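Reviews > Style > Shoes & Boots

The Vodholm Chelsea Boot, Seven Weeks In

July 11, 2025

I bought these in May, which is a silly time to buy boots. It was already warm enough for sandals and every sane person I know was shopping for swimsuits. But my old black pair had finally split across the ball of the left foot, and I can't go long without a black Chelsea boot in the closet – I wear them with dresses, with jeans, with the one suit I own, and (once, in an emergency) with running shorts to take the trash out. So off I went.

The short version for the people who scroll: I like them a lot, the sizing is weird, and the pull tabs are bad. Now the long version.

Vodholm makes the Chelsea in two shapes, a rounder one called the Carport and a narrower one called the Vastska. I have the Carport in black, size 7. I have no idea why a boot would be called the Carport. It does look a little like something you'd wear to stand in a driveway and discuss gutters, and I mean that kindly. The toe is full without being clownish, the heel is low and square, and the shaft comes up a couple of inches higher than my old ones did. That extra height matters if you wear cropped pants. My old boots always left that sad strip of sock on show whenever I sat down, and these don't.

The leather came out of the box stiff. I don't mean firm, I mean I walked down the hall like a toy soldier. I wore them with thick hiking socks for the first 7 days, an hour or two each evening, and then took them out for a real walk and got a blister on my right heel anyway. After the second week they let go all at once and I haven't had a problem since. If you're the type who wants to wear a new boot to a wedding the day after it arrives, please don't pick this one!

Now the sizing. I am a true 7 in almost everything, and the 7 fits me well in length, but the instep is low. Very low. I had to fight my way in every morning for a while, and if you have a high arch I'd go up a half size and add a thin insole. I tried my sister's pair of the Vastska in the same size and it was tight across the toes, tight over the top, and somehow loose at the heel. She loves them. She also has feet like a ballet dancer, so take that however you like. 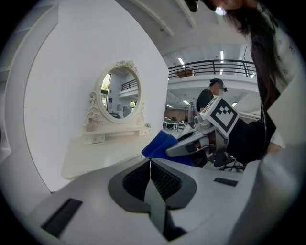
The elastic panels are better than I expected at this price. They're a dense, matte black, and they blend in with the leather enough that you don't get that cheap stripe down the side. On my last two pairs the elastic was the first thing to go. It got wavy along the top edge and then the whole ankle started to look like an old waistband. So far these are lying flat. Seven weeks isn't a long time, I know, and I'll come back and update this if they start to ripple.

The pull tabs, though. There's one at the back of each boot, a skinny loop of webbing sewn into the top seam, and it's just too small. I can get one finger in. One! With an instep this low you need to really haul on the thing, and the left tab had a loose thread by the end of the first month. I've ended up using a long shoehorn, and now I can't imagine going back to life without one, but I shouldn't have to own an accessory to get into my own shoes. Two tabs, front and back, would fix it.

I wore them to work through most of June on the rainy days and a few of the dry ones. The sole is rubber with a shallow tread, quiet on tile, and it held on nicely to wet sidewalk. My step counter says my biggest day in them was the one where I spent the afternoon at the outlet mall, and I came home with sore knees and perfectly happy feet. They do run hot. I wouldn't choose them for anything over 80 degrees unless the office air conditioning was on my side.

A word on care. They come with a small tin of neutral cream that's fine, a bit waxy, and gone after a couple of uses. I switched to the black cream from Janjua that I use on my bags and it took much better, especially over the scuff I put on the right toe getting out of a cab. Do a test patch somewhere hidden first. It goes on dark and stays dark, and it'll come off on pale socks if you don't buff it properly – ask me about my pale socks.

What do I wear them with? Straight jeans, mostly, with the hem sitting right at the top of the boot. A long slip skirt and a big sweater will be the plan for fall. They're a touch too chunky for a short dress with bare legs, at least on me, though with black tights I think they'd look great. With the suit they're perfect. The pants break right over the ankle and all you see is a plain, shiny toe, and people assume I'm wearing proper dress shoes.

I paid full price, which stung, and then of course they went on sale 13 days later. I wrote to customer service and asked for the difference. They said no, very politely, and sent me a code for my next order instead. I used it on socks.

There were 2,035 reviews on the store page when I last looked, and a lot of the grumpy ones are about the stiffness. I get it. If I'd written mine after the first weekend it would have been grumpy too. Give them the two weeks, wear them around the house while you cook, and put something padded on your heel before you go any real distance.

Would I buy them again? In black, yes. I'm also tempted by the dark brown, but I've only seen it on a screen and I've been burned by brown before (it was orange, it was very orange). If anybody has the brown in person, tell me in the comments what it looks like in daylight, and whether your pull tabs are hanging on.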